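The washing-up corner

Hello again, and thank you for all the replies about tea towels. I had no idea you felt so strongly. Meron Assefa wrote me a page and a half on linen versus cotton and I'm still working through it, so that's one for the next Tokulton Kitchen News and I won't spoil it now.

This time I want to talk about draining. I know, I know, but bear with me. I've had the same dish rack for years, one of those big plastic-coated things with a tray underneath, and last October I finally admitted the tray was disgusting. You lift it up and there's always a bit of grey water in the corner, however often you clean it. So out it went, and I've been a convert to the plain wire sort ever since.

What I like about an open wire one is that there's so little of it. You can see straight through the floor to the worktop, so if a teaspoon or a bit of carrot has dropped through you know about it at once. The part that holds the plates is just a section at one end, with a row of short slanted prongs, and the rest is open basket for whatever else turns up. My crockery is a complete jumble, as some of you know from coming to supper. Plain pink, a pale one with a scalloped pattern in the middle, a dark teal one that's smaller than the others, and a clear glass with little dark speckles round the lower part. Nothing matches and I've stopped minding.
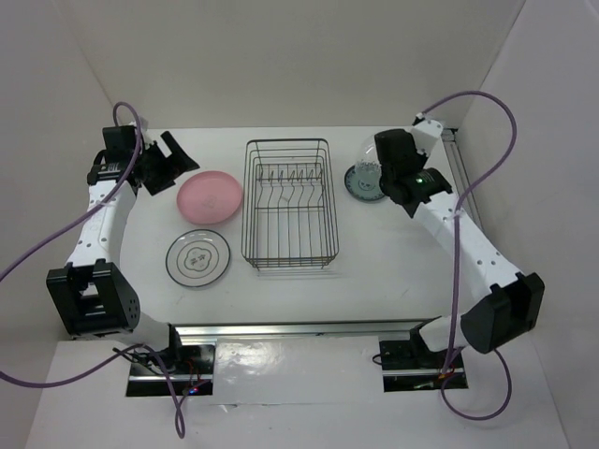

What goes in first

I used to put things in as they came out of the bowl, and then wonder why I was balancing a dinner plate on top of a tumbler. Natalina Fabbri put me right on this when she stayed with us. She gets everything out beside the rack first, before a single thing goes in, and has a look at it. It takes seconds and I laughed at her a bit, but she never has to move anything twice and I always did.

Her order is big plates, then small plates, then bowls and dishes, and glasses last of all. I do it slightly differently. I wash the glasses first, while the water's clean, but I stand them upside down on a folded cloth and only move them to the rack once the plates are settled. (Natalina thinks this is fussy. She may be right.)

For the plates themselves, leave a gap between each one if you've got the room. Two plates leaning flat against each other will still be damp at bedtime, and you'll find a ring on the bottom one in the morning. Face them all the same way and the small ones don't get lost behind the large ones.

Awkward glass dishes

Pierina Longo asked about these, so Pierina, I'm getting to you at last! She has a set of ridged glass serving dishes from her aunt and can't get them to dry without marks. I'm very fond of ridged glass but it does hang on to water. The drops sit along all those fine lines and stay put, where a smooth plate would have let them slide off.

My advice is to stand the dish up on its edge, as near to upright as you can get it, and give it a gentle shake over the sink beforehand. If it's an oval one, try it both ways round – some balance far better one way than the other. Then leave it for a few minutes and go over it with a dry cloth, following the ridges and not rubbing across them. A splash of white vinegar in the rinsing water helps as well if yours is as hard as ours.

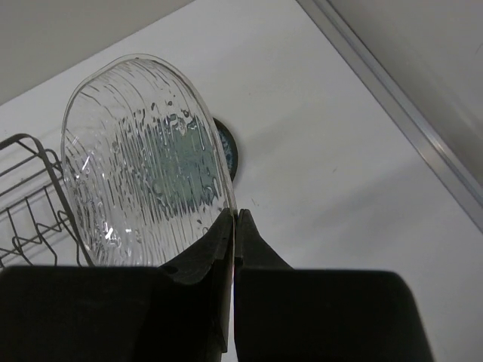
Page last changed: 2024-04-28

I've added a bit to this item after it first went out, as Giorgia Zuccaro wanted to know whether you can put a heavy dish like that in among the plates. You can, but I'd keep it away from anything you'd be upset to chip. Glass against china makes a horrible noise and one of them usually comes off worse. I put mine at the open end, with a tea towel tucked between it and the nearest plate if I'm being careful, and without one if I'm not.

She also asked how big a rack to get. Measure the worktop before you go anywhere near a shop! Ours has a clear stretch 55 cm long between the sink and the bread bin, and the rack I've got is 46 cm on its long side, so there's room for my hand at the end and not a lot more. I've got it running front to back, which looks odd to some people, but it leaves both sides free for stacking things up.

Looking after the wire

Wipe it down every so often with hot soapy water and an old toothbrush, especially where the wires cross and round the feet. Dry it afterwards. I forget that last part more often than I'd like and then I'm scrubbing at little brown spots. If the feet have rubber caps, pull them off now and again and look inside, and don't do it just before lunch.

Agata Morelli swears by hanging hers on a hook when it's not in use, and I must say her kitchen always looks twice the size of mine. I haven't got the wall for it. Mine stays out all day, every day, and generally has something in it.

Do keep writing in. I'd still like to hear from anyone who has found a decent way of drying a tall narrow bottle, as mine fall over whatever I do.

Contact the newsletter | © Tokulton Kitchen News | Back to top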